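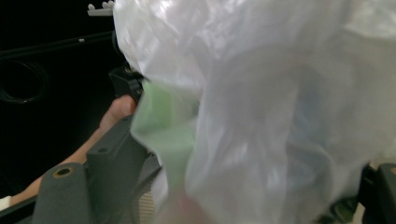
White bag, something pale green inside

From: Shigeru Kobori
To: fistley-swap list
Date: Sunday, August 5, 2018
Subject: Re: Re: soft goods at the swap, yes or no

Quick one, typing this between things so excuse the mess.

Short answer to the question below: yes to soft goods, no to mystery bags. Longer answer under the quote.

> Hi all,
> Sorry I missed the May swap, I was over in Sisterura with my mother.
> Can somebody tell me where we ended up on soft goods? I have two
> lots of curtains, a bolt of upholstery fabric (brown, fairly ugly,
> very strong) and a heap of baby blankets. Last year we were told no
> fabric at all and I took everything home again. Then I heard the
> tables in May were covered in towels.
> Also is the Drandcombe hall still free or are they charging us now?
> And is there any parking on the side street? My back isn't up to
> the long walk from the church lot.
> Thanks, R.

R, hope your mom is doing better.

Soft goods. The old no-fabric rule was from when we were in the basement and everything left behind smelled of damp by Monday. We're upstairs now so it's gone. Curtains fine, blankets fine, the ugly brown stuff PLEASE bring, I want it for a bench seat. Put the size on a piece of masking tape if you know it. Width and drop for curtains. People won't unfold them on a crowded table, they just walk past.

What doesn't go on the tables: pillows, used mattress pads, anything with a wet smell. Stuffed toys only if they've been through the wash.

Bags. In May we had a whole row of tied plastic bags with who knows what in them and I spent most of the morning untying knots. So this time open bags only, or no bag. If it has to be bagged (sheet sets, kids' clothes by size) leave the top open and write on the outside with a fat marker. One kind of thing per bag. Somebody put a glass baking dish in with bath towels and I nearly dropped the lot on my foot. Towels were nice though, all gone by 11.

Hall. Not free any more. Drandcombe wants $112 for the day, that includes the kitchen but not the stage. We have $864 in the swap account after paying for the new folding tables so we're ok for this one and the winter one without passing a hat. If you want to give something the coffee can will be by the door as usual.

Parking. Side street is ok on the weekend, both sides, but don't block the gate at the top, the Karpenko trucks use it even on Saturdays. R I will keep a space by the back steps for you, there are 7 steps and a rail. Or text me when you pull up and I'll come down and carry.

Leftovers. Same as before, Karpenko will take clean fabric and clothes at the end of the day if it's dry and sorted. They won't take hangers. I have a box of hangers in my garage that is now bigger than my lawnmower, if anyone wants some say so. Wood ones mostly, a few of the clip kind.

Flyers: I had 800 printed becuase it was barely more than the small run. Too many I know. Pick up a stack from my porch, they're in the blue tub, lid on tight please. Laundromats and the library are the best spots. Grocery store took ours down last time so don't bother.

Still need:
- two people for setup, early, bring gloves
- a clothes rail, ours lost a wheel
- extension cord, the long kind, so people can test lamps
- someone with a truck at closing

Books table is covered. Kitchen stuff is covered. Tools I'm doing myself unless someone wants it, in which case fight me.

Reply to the list not just to me, I lose things. Off to fix the rail now, or try too.

Shigeru

Recent in fistley-swap
Re: soft goods at the swap, yes or no
Clothes rail, does anyone have a spare wheel
Found after May swap: one gray mitten, one house key
Re: Re: canning jars, lids or no lids
Ride share from Sisterura
Lamp testing, who has the cord
Old folding tables, free to pick up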